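Assunto: Re: [demo-lista] ensinar por teleoperação na simulação, primeiras impressões

Olá a todos,

respondo por cima e deixo a mensagem do Hervé citada aos bocados, que ele fez várias perguntas de uma vez e se eu não for por partes perco-me. Desculpem o tamanho, comecei a escrever depois do jantar e já se sabe como é.

Hervé Lebrun escreveu:
> Vi que passaste a gravar demonstrações no simulador com o comando
> remoto e deixaste de guiar o braço à mão. Porquê a mudança? Na
> Clurnmont continuamos a agarrar no pulso do robô e a levá-lo onde
> queremos, e os movimentos ficam bastante naturais. Com o joystick
> tudo me sai aos soluços.

Aos soluços também me saía a mim, no princípio! Na primeira tarde gravei 11 demonstrações e deitei fora quase todas, porque pareciam alguém a conduzir um carro com o travão de mão puxado. Guiar à mão continua a ser a maneira mais agradável que conheço de mostrar uma coisa a um robô, não há discussão. Só que eu precisava de variar a cena muitas vezes (mudar a mesa de sítio, trocar objectos, mexer na luz) e na bancada a sério isso come-me o dia. No simulador carrego num botão e está tudo noutro lugar.

O que me salvou foi largar o joystick. Experimentei a caneta de seis graus de liberdade que a malta da Boateng me emprestou e à segunda hora já não pensava nos eixos, pensava na garra. Quem puder arranjar uma coisa dessas que arranje, mesmo velha. O joystick obriga-nos a alternar entre translação e rotação, e isso fica gravado: a política aprende as nossas pausas de mudar de modo como se fizessem parte da tarefa. Vi o robô a parar a meio do ar exactamente onde eu costumava procurar o botão. Um bocado humilhante.

> E como é que tens a cena montada? Percebi que é um FANUC, mas não
> percebi se usas o tampo inteiro ou só uma zona.

É o CRX-5iA, sim, em cima de uma mesa arroxeada que já vinha com o ambiente e que nunca tive coragem de mudar. A base fica na parte esquerda do tampo e o braço vem por cima até ao balde. O balde está dentro de um tabuleiro amarelo e é ali que se passa o trabalho todo. A garrafa e os dois objectos pequenos à direita são distracções, o robô não tem nada que lhes tocar.
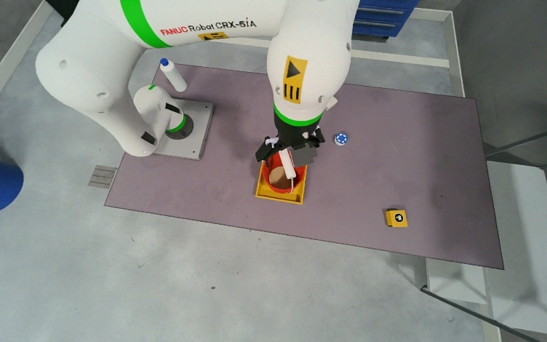
A tarefa, passo a passo

Como me pediram isto em privado mais do que uma vez, deixo aqui a rotina que sigo em cada demonstração. Não é doutrina, é o que funciona comigo:

1. Baralho a posição das distracções antes de começar, e o balde e o tabuleiro só de vez em quando. Se mexo em tudo ao mesmo tempo, preciso de muito mais gravações até a política perceber o que interessa.

2. Começo sempre a gravar com o braço parado e conto mentalmente um segundo. Depois corto esse segundo no tratamento.

3. Aproximo a garra por cima, devagar mas sem parar. Prefiro uma trajectória um pouco torta e contínua a uma linha perfeita com três hesitações.

4. Quando a garra está por cima do objecto branco comprido, alinho a rotação do pulso antes de descer. Se deixo o alinhamento para o fim, os dedos batem no bordo do balde e o simulador resolve a colisão com uma criatividade que eu dispensava.

5. Fecho, espero que a força estabilize, subo na vertical e só então ando para o lado.

6. Largo, afasto-me, paro a gravação. Se correu mal marco logo como falhada. Já tentei guardar isso para o fim da sessão e depois não me lembro de nenhuma.

A câmara é outra conversa. Eu tele-opero a olhar para duas vistas, uma de frente e outra presa ao pulso, e quando o antebraço me tapa o balde na vista de frente fio-me só na do pulso. Convém que a política receba essas mesmas duas vistas. Andei uma temporada a controlar com uma terceira câmara, de lado, que não entrava nos dados, e claro, eu desviava-me de coisas que o modelo não tinha maneira de ver. Demorei imenso a dar com isto.

> Quantas demonstrações achas que são precisas? Tenho colegas a dizer
> que bastam meia dúzia e outros a pedir centenas.

Depende tanto da tarefa que tenho medo de dizer um número e depois aparecer citado por aí. Mas pronto: para esta, com o balde fixo, fiz 50 e fiquei contente com o comportamento. Com o balde a mudar de sítio não chegaram, e ainda não sei onde está o limite. O que me parece mais importante do que a quantidade é serem todas da mesma pessoa, ou pelo menos de pessoas que se puseram de acordo. Em fevereiro juntei as minhas às de um colega que pega sempre no objecto pelo outro lado, e a política ficou indecisa, descia a meio caminho entre os dois sítios e fechava a garra no ar. Separei os dois conjuntos, treinei só com um e passou-lhe.

Também comecei a gravar correcções. Deixo a política correr e, quando a vejo ir por mau caminho, pego no comando, endireito o braço e volto a largar. Faço até 4 correcções por episódio; se precisar de mais, abandono e recomeço, que aí já sou eu a fazer a tarefa toda. Estas gravações curtas têm-me rendido mais do que as completas. É pena a ferramenta de gravação não distinguir bem quem está a mandar em cada instante. Acabei por acrescentar uma coluna ao ficheiro, com zero para a política e um para mim, e no treino dou mais peso às linhas com um.

> Experimentaste o Gudance para isto? E o Brukavent, ainda o usas?

O Gudance experimentei e gostei da parte de rever episódios, dá para andar para trás e para a frente e cortar onde se quer. A parte de teleoperação achei-a pesada na minha máquina, sentia um atraso entre a mão e a garra, e com atraso uma pessoa começa a fazer movimentos aos pulinhos, à espera de ver o resultado de cada um. Lá está, os teus soluços! Antes de culpares o joystick vê se não é isso. Mede o tempo entre mexeres o comando e o braço mexer no ecrã, e se der para baixar a qualidade das sombras enquanto gravas, baixa. Eu gravo com tudo no mínimo e volto a gerar as imagens bonitas depois, a partir das posições das juntas.

O Brukavent ainda uso, mas só para converter os ficheiros. Cuidado com a versão nova, que troca a ordem do quaternião sem avisar. Passei uma noite convencido de que tinha desaprendido a mexer na caneta.

> Última pergunta: isso depois passa para o robô verdadeiro?

Ainda não te sei responder como deve ser. O que posso contar é que reproduzi umas quantas trajectórias gravadas na simulação no nosso braço a sério, sem política nenhuma, só a repetir posições, a velocidade reduzida e com a mão ao pé da paragem de emergência. A descida saiu boa. O fecho da garra é que não tem nada a ver: no simulador o objecto fica agarrado mal os dedos lhe tocam, na bancada rodou e escorregou. Por isso a minha ideia é misturar as duas coisas. Muitas demonstrações simuladas para a aproximação, e um punhado guiado à mão, como vocês fazem, para os últimos centímetros, onde se sente o contacto. Aí a mão ganha de longe ao comando, porque com a caneta não sinto nada, estou a adivinhar pelo que vejo.

E a propósito, Hervé, como é que vocês resolvem o facto de a mão de quem guia aparecer nas imagens? Quando gravei assim, a política ficava óptima desde que eu estivesse ao lado do robô com o braço esticado, e perdia-se quando eu saía. Li por aí quem repita a trajectória sozinha a seguir, só para filmar sem ninguém, mas então os objectos têm de ser repostos no mesmo sítio e na minha bancada isso é uma trabalheira. Se na Clurnmont têm um truque melhor, quero saber.

Mais duas coisinhas práticas para quem vai começar. Gravem as acções como posição da garra e guardem também as juntas, ocupa pouco e um dia fazem falta. E façam pausas, a sério: comparei as gravações do princípio e do fim de uma sessão comprida e as do fim são piores, mais bruscas, com a garra a fechar antes de tempo. Agora paro antes de me cansar, bebo um café e só depois volto.

Ponho o script da coluna extra na pasta partilhada da lista assim que lhe limpar os comentários, que alguns foram escritos na noite do quaternião e não são para ser lidos por gente decente.

Abraços e boas gravações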